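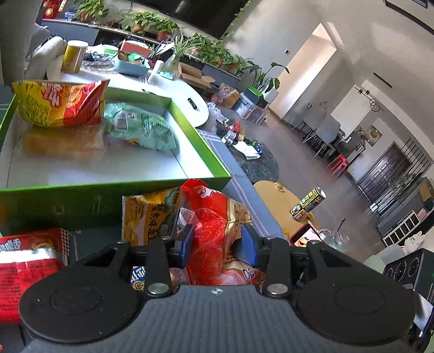
Picking practice with snack bags, green box

Hello all,

Thank you for the quick answers. I reply under the quoted part, because I want to be sure I understood each point before the March meeting.

Tapio Heinonen wrote:
> Good work so far. Before Farnido, please decide three things.
> One, which packages we put in the practice set. Two, how you
> hold the tool when you pick. Three, what you do at release.
> Last year the students from Villanueva had 3,000 picks in the
> log and almost no one had written down the grip, so the log
> was not of much use to them. I would prefer 270 good ones.
> Tapio

1. The packages

I propose that we keep mostly soft bags and add a few stiffer things. The sachima packet is a good one for beginners. It has a regular shape, and the label gives you something to aim at when you hold it upright between the fingers. Please do not buy only this type, or our results will look better than they are. We have 99 packages in the club list now and I think it is enough for this season.

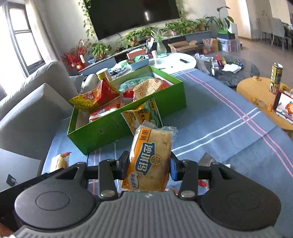 2. Holding the tool

Tapio is right that we are not consistent. My suggestion is that both fingers come from above, with the blue pads on the two wide sides of the bag. The crab roe flavour broad beans are a fair test for this, as the bag stands among other bags in the box and you must get the fingers in between without pushing the neighbours over.

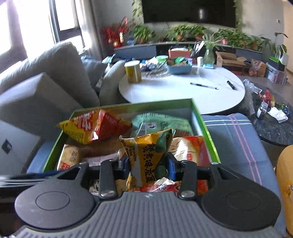

If the grip is on the crimped edge only, please write "edge" in the notes column and keep the pick in the log. I have changed the Torkel sheet so the column is now beside the item name. Before, it was at the far right and most of us forgot it. The old sheet had 1,220 rows and I will not correct them by hand, sorry.

I would also like to hear from the Wisico group how fast they close the fingers. My own habit is rather slow, and I don't know if the judges give time points for this part.

When you bring a bag over the box with the paper padding, wait a little before you open. Light plastic bags swing, and the camera picture gets blurry at exactly the place we want to study.
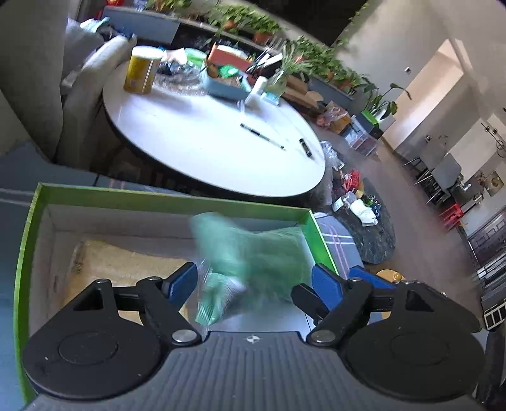
3. Still open

- Who can bring a second green box to the meeting?
- Do we count a pick if the bag falls outside the box? I would say yes, as a failed one.
- Tapio, may we use your old rule sheet, or is there a newer version?

Please answer to the list and not only to me, so the new members can follow.

Best regards,
your practice coordinator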